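手持夹爪背后的软件：与 Trisemham 数据工具组负责人的谈话

2019年5月

Trisemham 的数据工具组在一栋旧办公楼的三层，做的事情概括起来是一句话：让人拿着夹爪干活，再把过程变成机械臂能学的轨迹。组里维护两个软件，一个叫 Wamby，负责录制和时间对齐；一个叫 Tawfik，负责位姿估计和轨迹筛选。本刊与该组负责人谈了一个下午，应对方要求不署姓名。

谈话从标定开始。他说外面的人一般先问模型，他们内部开会，一多半时间在谈时间戳。

“相机有相机的时钟，夹爪开合的编码器有编码器的时钟，惯性单元又是一个。三个时钟各走各的，录十分钟就能看出漂移。早期版本我们只在开头对一次，后面全靠运气。现在 Wamby 在整段录制里持续估计偏移，写进文件头，后面的程序读出来自己校正。”

他举了一个数字：8 毫秒。组里规定图像和开合宽度之间的偏差超过这个值，整段轨迹就不进训练集。“手慢的时候看不出差别，手一快，画面里手指已经合上了，宽度读数还停在张开的位置。模型学到的就是晚一拍再合。”

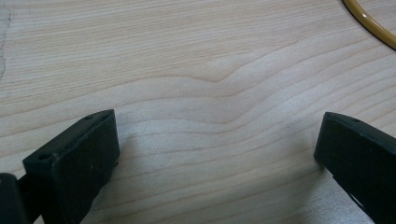
手持夹爪相机视角：两指张开，下方为浅色木质台面，右上角可见一段黄色线缆。

话题转到视觉定位。Tawfik 用图像特征和惯性数据联合估计夹爪在空间里的位姿。他说最难处理的往往是干净的桌面，东西越少，能跟踪的点越少。

“木纹算一种中间情况。它有纹理，可是大部分线条方向一致，沿着纹路平移的时候，前后两帧看上去差不多，特征匹配容易滑过去。垂直于纹路的方向就好得多。所以同一张桌子，两个方向的误差不一样大，我们花了不少时间才把这件事写进协方差里。”

遇到木纹弯折的地方，情况会好一些。他说局部有曲率，匹配就有了约束，桌边的污痕、磨损也能起同样的作用。问他是否考虑过在桌面上贴标记点，他说贴过，后来撤了。标记点会进入训练图像，策略网络会去依赖它，换一张没有标记的桌子，成功率就往下掉。

“线缆这种东西我们也小心。它在画面里颜色显眼，特征提取器很喜欢它，但它会动。中途被人碰一下，位置变了，求解器还当它是固定的，整条轨迹就被拉歪。现在的做法是给每个特征点算一个静止程度的分数，分数低的降权，不直接删。”

还有一个问题是夹爪自己。手指一直在画面下方，相对相机的位置除了开合几乎不变，如果不遮掉，求解器会认为相机没动。Tawfik 根据当前开合宽度生成遮罩，宽度变，遮罩也跟着变。第一版遮罩是固定形状，按手指全张开的位置画，手指一合拢就漏出来一块。“查了两周，最后发现是遮罩的事。改起来只用了一个上午。”

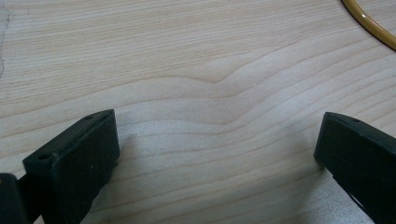
筛选这一步，他们用的是一套规则加人工抽查。今年最近一批录制共 1,062 段，自动规则先去掉时间戳不合格和跟踪丢失的，其余按任务抽 100 段由人看。抽查的人不看分数，只看回放，判断动作是否连贯，开合的时刻是否对得上。这一批抽查里有 89 段直接通过，余下的退回去重新求解。

他对这个比例没有表示满意，也没有表示不满意。“数字本身说明不了太多。要看没通过的是哪一类。这次多数是起始段的问题，人拿起夹爪的时候晃得厉害，初始化就偏了。”对应的改动已经合入：求解器不再从第一帧开始，而是先在整段里找一个运动平稳、特征充足的时刻，从那里向前向后两边展开。

规划方面，他们与 Druvham 合作。Druvham 提供机械臂一侧的轨迹执行器，把人手录下来的末端轨迹转成关节轨迹。人手能到的姿态，机械臂不一定到得了，有些到得了但要绕过奇异点，速度就得降下来。

“我们一开始把这件事全推给执行器，效果不好。它在运行时才知道到不了，只能停。后来把可达性检查提前，录完马上就算，哪一段超限，界面上直接标出来。录制的人看一眼就知道手腕翻得太多，下一遍自己就改了。”

这个界面很简单，一条时间轴，一条开合曲线，超限的区段涂成红色。他说有人提过要加三维回放，做了原型，录制人员基本不用，就留在调试工具里了。

关于坐标系，他多讲了几句。组里规定所有轨迹一律存成相对位姿，以当前帧的夹爪为原点，不存世界坐标。好处是换桌子、换机械臂底座都不用重新处理数据，代价是调试麻烦，单看一个数值不知道夹爪在哪里。新来的同事总要抱怨一阵。

延迟补偿也在做。训练数据里观测和动作是对齐的，真机上相机有延迟，推理有延迟，机械臂跟随也有延迟。他们的办法是分别测出来，执行时把已经过期的动作丢掉，从还来得及的那一个开始。测延迟的脚本放在 Wamby 里，换了相机或者换了线都要重跑一遍。

问到接下来的安排，他说先把文件格式定下来。目前 Wamby 的输出格式改过几次，旧数据要靠转换脚本才能读，脚本有的还缺测试。再往后是把 Tawfik 的求解从离线改成准实时，录完一段，人还没放下夹爪，就能知道这段能不能用。

“现在要等几分钟，等的时候人已经录下一段了。如果上一段有问题，下一段多半有同样的问题。”

谈话结束前他又回到时钟的问题，说新一批编码器的固件改了时间戳的取法，从发送时刻改成采样时刻，组里正在重测偏移量，测完之前不录新数据。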